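Simulated kitchen tasks: evaluating the Doltine scene kit
Progress report to the Nekbridge small projects fund
Prepared by Edileuza Guimarães, Stosura
28/07/2024

Where we are

We're past the halfway mark and I'm really pleased with how it's going. The Doltine kit is installed, it runs on the machines we already had, and we have been putting it through proper kitchen work instead of the little demo that ships with it. Most of what we promised in the application is either done or well under way. One piece has slipped and I'll come to that.

As a reminder, the grant was to find out whether a small team like ours can use an off-the-shelf simulated kitchen to prepare and check robot tasks before anyone books time on real hardware. We said we'd review one kit thoroughly and not skim several. We picked Doltine for its kitchens, and after living with it for a while I'd make the same choice again.

What the kit gives you

You get a set of kitchens, a library of food and crockery, a task editor and a recorder. The kitchens can be re-dressed, so the same room can have a different worktop or different cupboards on the next run. The food library is bigger than I expected and there's enough odd stuff in it to keep the planner honest (knobbly shapes, long thin shapes, things that roll). You write a task as a short file saying what should end up where, and the kit scatters the objects for you.

The editor took Kojo Boateng two days to learn and me rather longer. Once it clicks it is a joy to use! I can now write a new task in an afternoon, try it, find out what's silly about it and fix it the same day. On our old set-up that would have been most of a week, and Kojo would have had to do the middle part.

Work this period

Nearly all of July went on the sink tasks. The family is simple to state: food and crockery start in various spots across the worktop and sink, and the robot has to get a named item from one to the other, or onto a plate. We chose the sink because it's awkward. The hand has to come down over a rim and between walls, and a plate on the floor of a bowl leaves much less room for fingers than a plate on an open surface. 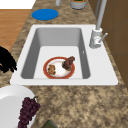

Sink family, Doltine kit: plate in the basin with food on it. 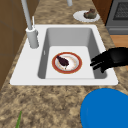

We set ourselves a target of 300 recorded attempts for the sink family and we've reached it. The wider store, counting worktop and cupboard tasks as well, now stands at 4000 short runs. Kojo wrote a small script that goes through each night's runs and sorts out the ones where the physics has done something daft, and that has saved us a great deal of watching. We'd happily share it with other groups the fund supports.

We also wrote 24 task files in total, of which 22 are finished and checked. The last two both involve pouring, and the kit's liquids aren't good enough yet for me to sign them off. I'd sooner hand over fewer files that work.

What we like

The walls of the sink behave like walls. That sounds like a low bar, but the previous simulator we used would let a fingertip sink into a surface and then fling the arm across the kitchen. In Doltine the hand stops, the planner notices and it tries another way down. Watching it back out and come in from the side for the first time was the best moment of the month.

Resetting is quick and repeatable. If a run goes wrong we can bring back precisely the same layout and have another go with one setting changed. Kojo has used this to work out how high the hand should be when it starts its descent, which used to be guesswork and a lot of arguing.

The documentation is good too. It's written in plain sentences, the examples run, and the one mistake we reported was corrected within the week.

What we don't like

Thin handles and stalks are weak. The collision shapes are simplified, so the hand can close on something that looks graspable and come away with nothing. You can replace the shapes yourself, but it's fiddly and needs doing item by item.

Camera placement needs more care than the manual suggests. The default views are fine for open worktops, but in the sink the near wall or the hand itself easily gets in the way. We ended up making our own set of views and saving them with the task files.

Licensing is per machine. That's all right for us today and would start to hurt if we took on a student or two. I've asked the supplier about a shared licence and am waiting to hear.

What slipped

The comparison on the real arm hasn't started. We had meant to run a handful of sink tasks on our Yin arm to see whether settings chosen in the kit carry over. The arm was away for a wrist repair longer than planned and then needed calibrating. It's back on its bench now. Kojo has the first tasks lined up, and we've bought a second-hand sink and a stack of plates so the physical set-up is ready to go.

I don't think this puts the end date at risk. It does mean the final report will lean more on simulated results than we first described, and I wanted to say so now.

Spending

We're within budget. The licence and the storage are paid for, and the travel line is barely touched. I'd like to ask permission to move part of the travel money to spare fingertips for the Yin arm, as the real sink tasks are likely to be hard on them. A separate request form is attached.

Next steps

Run the first sink tasks on the arm and compare them with the simulated runs.
Fix the collision shapes for the items we use most.
Decide whether to drop the two pouring files or wait for the next Doltine release.
Write up the task editor notes so that someone new could start from them.

You'd be very welcome to visit once the arm is running. Kojo can also give a remote walk-through of the task editor if that's easier, and he needs very little encouragement.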